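Pornley Shared Workshop – Course Notes > Robotics & Making

Week 4: Mounting the camera and getting it to stay put
Last updated: 10/11/23
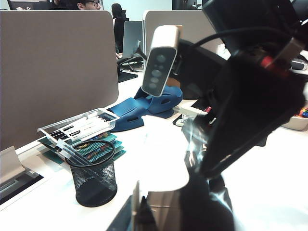
Right, so last week we got the arm bolted down and talking to the laptop, and most of you went home pretty happy. This week is slower going, sorry! We're printing a holder for the depth camera, putting it on the desk beside the arm, and working out where the one is relative to the other.

The holder first. Mine is the blue one, and it's the third go at it. The first two were plain upright brackets and the camera crept forward every time the arm pulled up hard. What I use now has a slanted back that the camera leans into, curved sides and a few slots cut out of the base (saves filament, and you can feed a zip tie through if you're nervous). The file is in the Pinheiro folder on the shared drive. Slice it at 40 per cent infill and print it on its base, no supports. Please don't rescale it to save time – the pocket gets tight very quickly.

Where to put it. I stand the camera upright so the lenses run in a column, close to the arm but clear of the elbow. Before you settle on a spot, jog the arm slowly through its whole range with a hand near the stop button. Watch the cable while you're at it. Leave a good loose loop so the wrist can turn without tugging, and keep that loop away from the joints. I've pulled one connector clean off its board and I'd rather you didn't repeat the experience.

Calibration. Open Telov, load your arm profile and pick "fixed camera". Tape the checkerboard to the gripper, then take 40 poses. Spread them out! If they're all bunched up in the middle of the desk the numbers look lovely and the arm still misses everything near the edges. Keep the board between 200 and 500 mm from the lenses and tilt it a bit differently each time.

Then try it on something real. Whatever's on your desk will do for a target, though I'd leave clear plastic until later. Depth cameras are pretty hopeless with it, and shiny white desktops can be a nuisance too. Dim the lamp if you're getting holes in the depth map.

For next week
Bring your saved calibration file and a note of your worst miss in mm. If your speed limit isn't at 100 mm/s yet, set it before you run anything. We'll start on Metier, the pick planner, so have it installed if you can (the September build is fine).

Contact the workshop desk | © Pornley Shared Workshop | Back to top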